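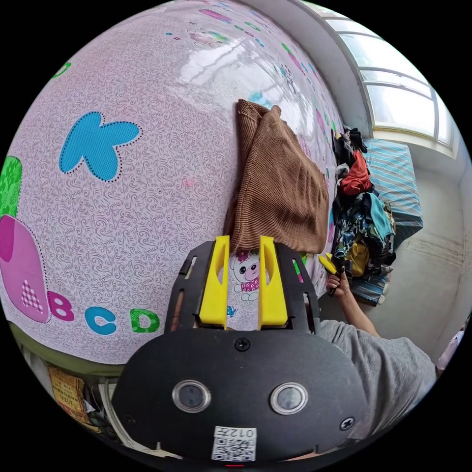
床单上的罗纹针织衣，叠着放

怎么洗一身板球白衣，还能第二年接着穿

板球大概是唯一一项要求你穿着白裤子往草地上扑的运动。发明这规矩的人想必家里有人替他洗衣服。我在Clokstead俱乐部打第三队，位置是哪里没人站就站哪里，击球成绩不提也罢，但我的裤子在更衣室里有口皆碑。队友们问得多了，索性写下来。

先说需要什么：一个能放下整条裤子的盆，一把旧牙刷，氧系漂白粉（不是含氯的那种），普通洗衣液，一点洗洁精，白醋可有可无。网上有人推荐柠檬汁、牛奶和阿司匹林，听着像治感冒，我没试过。

第一步：别急着下水

泥点要等它干透。湿着去搓，等于把泥亲手送进纤维里。比赛结束后把裤子从包里拿出来挂着，这一步听起来简单，但我认识的人里一多半会让球包在后备箱里待到下个星期五，打开时里面已经有了自己的生态。

干了以后，用牙刷把浮泥刷掉，在阳台或者院子里刷。我在厨房刷过一次，只有一次。

第二步：认清敌人

裤子上的痕迹主要有这几种，处理方法各不相同。

草渍：膝盖和胯侧最多，鱼跃救球的人有，假装鱼跃救球的人也有。洗衣液直接涂上去，用牙刷顺着布纹轻刷，放二十分钟再冲。千万别用热水，热水一烫，绿色就跟你一辈子了。

红球印：投球手的专利。在大腿上擦球擦出来的那道红，是球皮的染料加上蜡，还有汗。先用洗洁精对付蜡，抹上揉开，放一会儿用温水冲掉，再泡氧漂。一次洗不掉很正常，两次还洗不掉，就说自己是快投手，别人会高看你一眼。

防晒霜：领口和袖口那圈发黄的东西。很多人以为是汗，于是上含氯漂白剂，结果越漂越黄，有些防晒成分遇氯会变色。还是洗洁精先去油，然后照常洗。

第三步：浸泡

盆里放6升温水，手伸进去不觉得烫就行。氧漂粉按包装上的量溶开，我用的那种是平平两勺。要等粉化完了再放衣服，否则粉粒会贴在布上。裤子翻到正面，完全压进水里，泡一晚上。聚酯面料可以放心泡，羊毛衫绝对不行，后面单说。

带彩色滚边的队服要先试色：拿湿白布在滚边内侧按一分钟，布上有颜色就缩短浸泡时间，或者只泡膝盖以下。我们队三年前换了一批Brerkeck的裤子，侧边一条栗色细线，头一回下水就染出了十一条粉红裤子。那个赛季对手对我们格外客气。

第四步：机洗

泡完直接连人带马倒进洗衣机（人可以不进），30度，标准程序，洗衣液正常量。护具、手套和球帽不要一起扔进去。口袋要掏，我从自己口袋里洗出过一颗三柱门的横木，洗衣机那天的动静像有人在里面打少年组决赛。

柔顺剂不要放。它会在聚酯表面留一层膜，吸汗变差，下次的泥也更难下来。觉得布发硬的话，漂洗时加一小杯白醋，晾干以后没有味道。

第五步：晾干

洗完先检查，再晾。印子还在就回到第三步，别进烘干机，高温会把剩下的印子定住。拉直裤缝，倒着挂，在太阳下晒，太阳对残余的淡绿色很有办法。如果你住的地方没有太阳，那你多半也没打成比赛，裤子本来就是干净的。

羊毛衫怎么办

传统的V领毛衫要手洗：凉水，羊毛专用洗涤剂，按压，别拧。捞出来用大毛巾卷住吸水，然后平铺着阴干。挂起来晾的话，九月份再穿，下摆能到膝盖，可以顺便省一副护腿。

几个常被问到的

含氯漂白剂到底能不能用？纯棉的老式白裤偶尔可以，聚酯的会发黄，带松紧腰的，松紧先走一步。

专用运动去渍剂值不值？Ukix那瓶我用过，对草渍有效，对红球印和洗洁精差不多，价钱则差很多。用完没再买。

多久洗一次？每场一次。更衣室里有人坚持赢球期间不洗裤子，好在以我们队的战绩，这个传统从来没撑过两个星期。

还有一件：裤腰内侧写上名字，用洗不掉的布标笔。全队的裤子晾在一根绳子上长得都一样，我现在穿的这条比原来那条长了一截，原主是谁，至今没人来认。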